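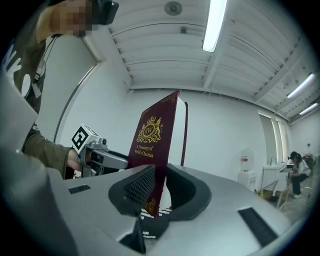

Juneo hand-held gripper, supplied as a matched pair
Manufacturer: Alleritz
Demonstration site: Rustska, ground floor

Juneo is a two-handed recording tool for manipulation work. The operator holds one gripper in each hand and does the task directly, with no robot arm present. Each gripper carries its own camera, looking forward over the fingers. Marker cubes on the grippers give the tracking software a reference for position and angle, and the headset supplies the operator's own viewpoint. The recordings are exported for training or for replay on an arm fitted with the matching fingers.

The pair was shown at the Rustska open day on April 30, 2025. The notes on this page combine the product data with what was covered on the day, including points raised by visitors which the printed data sheet leaves out.

What is supplied

- Left and right gripper, matched and calibrated together
- Marker cubes, fitted
- Headset with adjustable strap
- Data cable for each gripper
- Calibration board
- Set of spare finger pads
- Carry case

A recording computer is not included. The minimum specification is in the installation guide. The pair should be kept as a pair; a left unit from one case will connect to a right unit from another, but the calibration file will be rejected at start-up.

Main data

Maximum jaw opening: 70 mm
Maximum cable run without a repeater: 8 m
Recommended calibration interval: 14days of use
Finger pad life: rated for 1,000 closures on abrasive surfaces, considerably longer on paper and cloth
Housing: moulded plastic, light grey
Jaw drive: manual, by the operator's grip
Jaw position: measured continuously and stored with the video

There is no motor in the hand unit. The operator feels the load through the linkage and the jaws stop where the hand stops. Force is not measured in the standard version. A version with a force sensor in the linkage is available to order and adds a little weight at the front.

Fingers and pads

Fingers are changed with a hex key, without opening the housing. Studded and ribbed pads are both available, as is a hooked finger for edges and thin-walled items. The two fingers on one gripper do not have to match. For bound books and boxed goods Alleritz suggests a flat studded pad on one side and the hooked finger on the other. Two flat pads will hold a closed book well enough but tend to let it pivot when it is lifted by a corner.

Pads should be wiped with a damp cloth between sessions. Solvents will harden them. A pad that has gone shiny should be replaced even if it is not torn.

If the fingers are changed on one side only, calibration has to be repeated for both grippers.

The open day demonstration

The session at Rustska was set up as an ordinary handling task in a furnished room. The object was a hardcover copy of A Treasury of World's Classics, and the place of work was a sofa with a patterned throw and loose cushions. Şükran Keskin planned the task list and ran the timing.

A sofa is a harder place to work than a table. The surface gives under the object, the fabric moves with it, and the cushions stop the hands approaching from behind. The task list was written with this in mind:

1. Take the book with both grippers by the lower edge.
2. Raise it clear of the seat.
3. Turn it upright.
4. Pass it from one hand to the other.
5. Set it down on the throw, standing, against a cushion.
6. Release one hand at a time.

Step 4 is the useful one for anybody assessing a two-handed tool. During a handover both sets of fingers are on the object together, and each camera has a good part of its view taken up by the other gripper. The marker cubes are placed to remain readable at this point, and the software uses whichever faces it can see. Where no face is visible to either camera or to the headset, the position is filled in from the motion sensors and the affected stretch is flagged in the log. Flagged stretches are kept. The user decides at export whether to drop them.

Visitors could take a turn after a short briefing. The briefing covers the grip, the start and stop control, and the calibration pose, and most people were ready to record at the end of it. The most common fault in a first attempt was speed. Experienced hands move a book quickly without thinking, and blurred markers are of little use to the tracker. The second most common was twisting the wrist so far that the cable pulled tight. 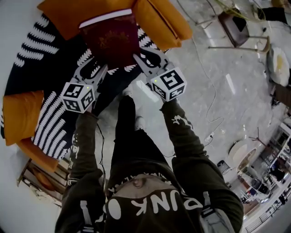
Dinesh Karunaratne asked whether the tool was any use to a workshop that has only single-arm machines, and whether half the pair could be bought at a lower price. He added that in his experience two-handed recordings were difficult to split afterwards, as each hand was usually waiting on the other, and that he would sooner record with one hand from the start.

The answer given on the day was that a single gripper can be recorded by itself. The right or left channel is switched off in the session settings, and the unused gripper may be left in the case. Single units are not sold separately at present. On the matter of splitting, the export tool will write the two hands as separate tracks with a shared clock, but it makes no attempt to remove waiting time. For a single-arm machine the advice is the same as Karunaratne's: plan the task for one hand and record it that way.

Setting up a session

Choose a room with even light. Daylight through tall windows is acceptable if the sun is not falling straight on the marker faces, and ceiling tubes cause no difficulty. Glossy floors can confuse the headset when they carry strong reflections; a mat under the working area cures it in most rooms.

Lay the cables behind the operator. Extension leads should go round the working area and not across it. The operator must be able to step back without looking down.

Hold the grippers level in the calibration pose until the indicator on each one stops flashing. If one indicator goes on flashing, check the cable at the computer end first. Connectors at the gripper end lock with a quarter turn and seldom work loose.

Begin each recording with the jaws fully open, close them once, and open them again. The export tool looks for this movement and uses it to zero the jaw reading. A recording without it can still be used, but the zero point has to be entered by hand.

Operator posture

Low furniture was chosen for the Rustska session partly to show reach. The grippers add length to the forearm, so an operator who would normally bend to a sofa seat needs to bend less than usual, though the extra length also puts more load on the wrist. Work below knee height should be broken up with rests. The strap on the headset should be tight enough that it does not slide forward when the head is down. Hair and hoods should be kept clear of the headset cameras.

Long sleeves are permitted. Cuffs should end behind the grip, and lanyards should be tucked in or taken off where the task brings the object near to the chest.

Placing objects on soft surfaces

A book stood on a seat cushion will lean as the second hand is taken away. The recommended order is to bring the spine or back cover into contact with something firm or well filled, keep one pad on the lower part of the cover, and withdraw the other gripper slowly along its own line. 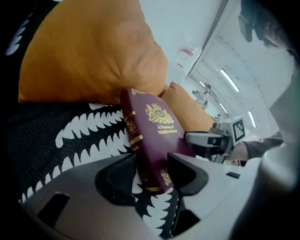 The remaining pad is then eased off without lifting. Opening the jaws wide at this stage is a mistake, as the outer finger catches the throw and drags it. A small opening is enough. On knitted or looped fabric the hooked finger should be turned to the upper side.

The same method serves for boxed games, cereal packets, picture frames and anything else that is tall and thin. It does not suit soft-backed books, which fold at the pad. Those are better laid flat.

Limits

The tool is not sealed and must not be used in water or with wet food. It should not be used on live electrical equipment. Transparent objects can be handled, but the cameras see them poorly and the recording will be of less value. Objects wider than the jaw opening must be held between the two grippers, using the outside of the fingers, and there is no jaw reading for that kind of hold.

Recordings from the headset will include whatever the operator looks at, other people among them. Faces can be blurred at export. The setting is on when the software is first installed.

Service

Calibration and repair are carried out by Ekanayake, and units should be sent in the original case with both grippers, even where only one is at fault. Finger pads and cables can be ordered without returning anything. Marker cubes that have been knocked or scratched should be replaced as a set and the pair recalibrated.

Further demonstrations at Rustska are arranged on request for groups. Visitors may bring their own objects, subject to the limits given earlier. Those wanting to take recordings away with them should bring a drive, and should say so when booking so that the export tool is set up beforehand.

Contact Alleritz sales and demonstrations | © 2025 Alleritz | Back to top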